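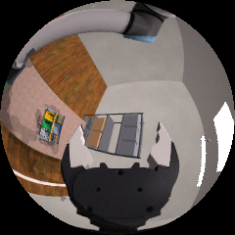 Reading time: 2 min

4.2 Getting the planner to live with a round picture

I'll admit I put this part off for months. Meltimby, our motion planner, grew up on flat rectangular images, and the simulated wrist camera gives it a circle with black corners and a gripper parked right in the lower middle. My first fix was to flatten everything before detection. Bad idea! Straight edges came back, but the stuff out near the rim got smeared so badly that the pose estimates were useless.

So now we detect in the round image and only undistort the corner points we want to keep. The gripper gets its own mask, rendered from the joint state on every planning step (a fixed mask was fine until the fingers moved, and then it ate half the target). 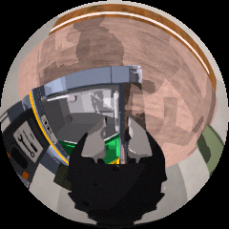
Figure 6. Wrist view with the fingers in front of the open container. Source: authors' simulation, rendering by Arif Bhattacharjee.

Views like Figure 6 are where I spent most of February. The container runs behind the fingers, its gray inside breaks up into bright streaks, and our old edge detector happily turned each streak into a wall. Arif suggested fitting the rim first and treating anything inside it as unknown until a second view agrees, and that's what we ship in Czarnecka, our perception module.

With both changes in, Meltimby returned a collision-free path on 1,328 of 1,464 simulated queries. Most of the misses are timeouts, and I go through those in Section 5.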